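Running a clothing swap in a town of 3565

Wednesday, May 5, 2021

The Rutherford clothing swap opens its doors twice a year, in autumn and again in spring, and the autumn one is on this Saturday in the old Fitley Street hall. Entry is a gold coin. You bring clean clothes, you get a token for each piece, and you take home as many pieces as you have tokens.

The woman who started it, Anikó Lengyel, trained as a pattern cutter and worked for a school uniform maker until the factory closed. She moved to Rutherford, population 3565, when her husband took a job at the grain terminal. The nearest clothes shop was 40 minutes down the highway and sold mostly work boots.

"I had a wardrobe full of city clothes I couldn't wear here," she says. "Skirts, office blouses, a good coat. And next door was a girl starting at the council who needed exactly those. So she had them, and I got a pair of jeans and some jumpers. We did it over the fence, really."

The first proper swap was held in her carport. She borrowed clothes racks from the op shop and hung the rest on the washing line. People came who she had never met, and most of them stayed for a cup of tea.

Her rules have changed since then. At first there were no tokens and people took whatever they liked, which left the late arrivals with baby singlets and one tie. Children's clothes used to be mixed in with everything else. They now have their own room, with school uniforms by the door.

"Uniforms go first," Lengyel says. "A polo shirt with the school badge is dear to buy new and they grow out of it by June. I keep some back for families who start partway through the year."
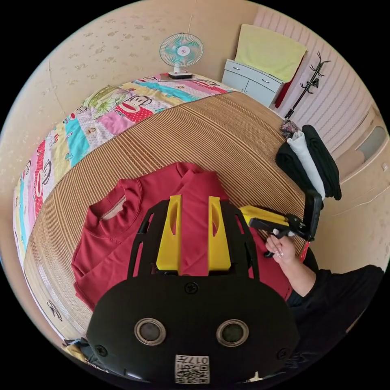 She is strict about condition. A missing button is fine and a small hole is fine, as long as the person who brings it says so. Stains under the arms are not. Anything that smells of mothballs is sent home for an airing.

"I check the neck, the cuffs and the seat," she says. "If those are good the rest is nearly always good. Then I turn it inside out and look at the seams. You learn more from the inside of a shirt than the outside."

Pilling doesn't bother her. She goes over knits with a disposable razor, held almost flat, and says a fabric shaver does the same job more slowly. Stretched necklines are harder. She has tried steaming them and has tried running elastic thread around the inside, and she thinks the elastic works better on light cotton than on fleece.

The swap has never had a size chart, and Lengyel is firm on this as well. Racks are arranged by garment and then by how big the thing is when you hold it up. She says labels are useless once clothes have been through a hot wash, and that a medium from one brand will fit like a large from another.

"People walk straight past something that would fit them beautifully. They see the number and keep walking. So we fold the labels in."

What is left over at the end of the day goes three ways. Good pieces are boxed for the next swap. Cotton that is past wearing goes to the mechanics at Hallura Motors for rags. Everything else is sent on the truck to a textile recycler, Stiretura, which charges by the bale. The gold coins cover that, with a little left for hall hire.
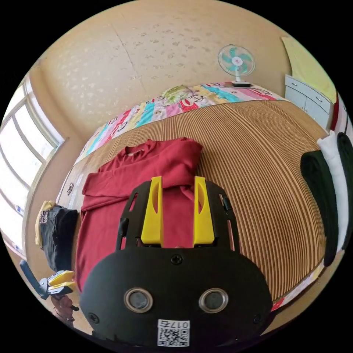
A red sweatshirt on a bed

The cost of the bales worries her. She would like to see less come in that has to go out again, and she puts much of the blame on cheap fleece and thin stretch fabrics that lose their shape in a season. Mending them, she says, is often more work than making them was.

"I'm not going to tell anyone off for buying a ten dollar top," she says. "I've bought them. But if you bring me one you've worn twice and one you've worn for years, I know which one I'll be able to pass on next time."

She runs a mending table on the day, with two sewing machines and a tin of buttons. Hems are free if you wait. Zips she won't do any more, after a run of ski jackets last spring.

Doors open at nine. Drop-off is on Friday afternoon from three, and she asks that people empty the pockets first.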